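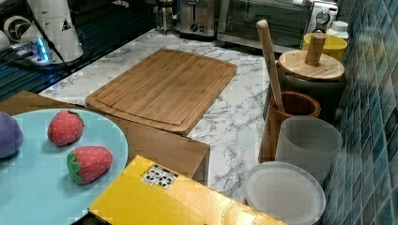 A test kitchen counter with a cutting board, a plate of soft toy food and the appliances along the back wall.

The Stellix kitchen helper is sold as a subscription, and I think that is the main thing wrong with it. The machine itself is decent. I have used it since August in a small kitchen with a crowded counter, and it does a fair share of what the sales page says it does. I would still tell most people to wait.

The deal works like this. You pay 900 dollars up front for the arm, the base and the starter kit. Then you pay every month for what Stellix calls the skills plan. Without the plan the arm will run three basic jobs: pick up, put down and wipe. With it you get 12 more, and those are the ones anybody would buy it for, such as clearing a plate or moving things from a cutting board to a bowl.

The starter kit has a practice stage that uses soft toy food. I thought this was silly at first and changed my mind. A cloth strawberry can be dropped all afternoon and nothing has to be cleaned up. It also tells you early on whether your counter suits the machine. Mine only partly did. The arm was fine with things near the front and slow near the back, where the toaster and the cords are. It was also slow around tall things like a utensil holder, and it would stop and ask for help when it lost track of a handle.

My neighbor Attila Bozsik bought the Flevano, which costs 1000 dollars and has no monthly fee. It does fewer jobs. It is also louder, and the manual is poor. But he owns what he paid for. If Flevano closes its doors, his machine will go on clearing plates. If Stellix does, or if it decides my model is too old, I will have an arm that wipes.

I put this to Styliani Zervas in Stellix customer support. She was polite and clear about it. She said the fee pays for people who check the failed attempts and improve the skills, and that customers get those improvements without buying new hardware. I believe her. The plate clearing did get better between the first month and the third. What I object to is losing the old version along with the new one when I stop paying. A company could freeze my skills where they stand and charge only for updates. Plenty of software used to be sold that way.

There is also the matter of who this is for. Jenő Vörös, who has bad hands and lives alone, tried mine for a weekend and wanted one right away. For him, moving food off a board without gripping anything is worth real money. He is also on a fixed income, and a bill that never ends is the kind he can least afford. A person in his position should not have to lose a working tool over a missed payment.

Stellix has said a one-time price is under review. Until there is a number on it, I am paying month to month, and Jenő has put his name down for the Flevano.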